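Tasters wanted – Kilholm Vegetable Panel, fall round

We need people to eat peppers. Also some cucumbers and a few tomatoes but mostly peppers this time. Paid. No experience needed, and if you do have experience please read the part on who can't join before you write in.

Kilholm runs tasting panels for small seed growers. The growers send us produce, you taste it and fill in a sheet, we send the numbers back. The growers use them to decide what stays in the catalog. This round is sweet peppers for Koubek, a grower with five new lines and one old one everybody already buys. You won't be told which is which.

Where: 543 Bustcombe Road, Daden, ground floor, Room 14. Ring the bell marked Kilholm, not the dentist. Please not the dentist.

When: sessions run through October, mornings at 9:30 and evenings at 6:15. Each session is an hour and a quarter. You sign up for six sessions total, spread out over the month, no more than two in one week. Tell us mornings or evenings when you apply. We can't mix you.

Pay: $81 for each session you complete. Check or direct deposit, paid at the end of the month. If you leave halfway through a session we pay half. If you miss more than one session without calling we'll give your seat to somebody on the waiting list.

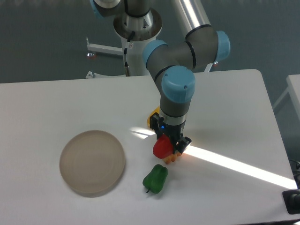
Seating is first come, and you keep the same seat for all six sessions. We plan the trays around that so please don't swap with a friend. We work at plain tables, the white rectangular sort with a gray floor under them, so the color of the sample doesn't get thrown off by a tablecloth or wood grain. Bring a sweater, the room is kept on the cool side. Bags and coats go on the hooks in the hallway. Phones off, off, not just face down.

What you'll do

First session is mostly training. We give you sugar water and weak salt water and some bitter stuff, and you learn how to use the scale, which is a line you make a mark on. Far left is none, far right is the strongest you can imagine. People worry about this. It takes ten minutes and then it's fine.

After that each session is six samples plus a warm-up sample that doesn't count. Raw strips first. Then roasted, peeled, served at room temperature. For every one you mark:

sweetness
bitterness
crunch (raw only)
skin – does it get stuck in your teeth
aftertaste, and how long it hangs around
overall, would you eat this again

Plus a box for comments. Write in the box! "Tastes green" is useful. "Like the ones in a can of soup" is useful. "Good" doesn't help us much.

Between samples there is a cracker and water and a two minute wait. You'll get tired of the crackers. No talking about the samples during the session, and please no making faces, the person across from you can see it and it shows up in the scores, we have checked. 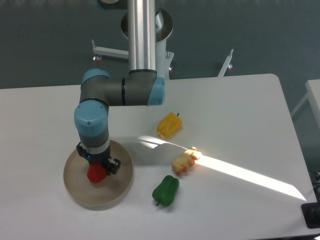 Two of the six sessions also have a looks part. You get whole peppers, uncut, and score them for color, shape, shine and would you pick it up at the store. Growers care about this more than you'd think and it's the part where panelists disagree the most. A glossy red bell, rounded, with lobes you can see clearly at the bottom, is the kind of thing we'd use for practice when explaining what shine and shape mean on the sheet. Then you get ones that are long, or squat, or have green shoulders, and you're on your own. Don't squeeze them. The next group has to look at the same ones.

Who we want

Adults 18 and up who buy fresh vegetables at least twice a month. Thats really the main thing. We'd like some people who love peppers and some who just put up with them. People who only eat them cooked are welcome, but you do have to taste the raw ones too. We are short on men over 60 and on anybody who does the shopping for a house with kids in it, so if that's you, please write.

You need to read English well enough to fill in the sheet. Large print sheets are no problem, ask. The room has a step-free entrance around the back by the parking lot, let us know and we'll meet you there.

Who can't join

Anyone with an allergy to peppers, tomatoes, eggplant or anything in that family. Anyone who has been told by a doctor to avoid raw produce. Smokers, sorry, unless you can go two hours before the session without. Anyone who works for a seed company, a produce buyer or a supermarket, or lives with somebody who does. Anyone who was on the spring cucumber panel – you need to sit one round out. You can come back in the new year.

If you catch a cold during the month, call us. Don't come in and guess. We'll move your session if there is space in another one and you won't lose the pay.

House rules, quick

No perfume, aftershave or strong hand lotion on the day.
No coffee, gum or toothpaste for an hour before.
Eat something beforehand but not a huge meal. Hungry people like everything.
Be on time. Door closes five minutes after the start and the samples are cut by then.
You can't take leftovers home, they belong to the grower until the round is over.

How to apply

Write to Kilholm, P.O. Box 3004, Daden, or drop a note in the mail slot at Bustcombe Road. Put PEPPERS on the outside. We need your name, a phone number that you pick up, your age, mornings or evenings, any food allergies at all (even if you think it doesn't matter), and one or two lines on how you eat peppers at home if you do. Nothing fancy. We're not grading it.

We call everyone back in September, including people we can't seat. On the phone we'll ask a few more questions about what you buy and how often, takes five mintues. If you get a seat we mail you a consent form and a map. Read the form, sign it and bring it to the first session. We can't let you taste anything without it.

Parking is free behind the building after 5. For the morning group there are two-hour spots on the street and that's enough time. The bus stops across from the dentist.

Your scores are kept under a seat number and growers never see names. You can drop out whenever you like and you get paid for the sessions you did.

Evenings fill up first. If you can do either, say so and put mornings.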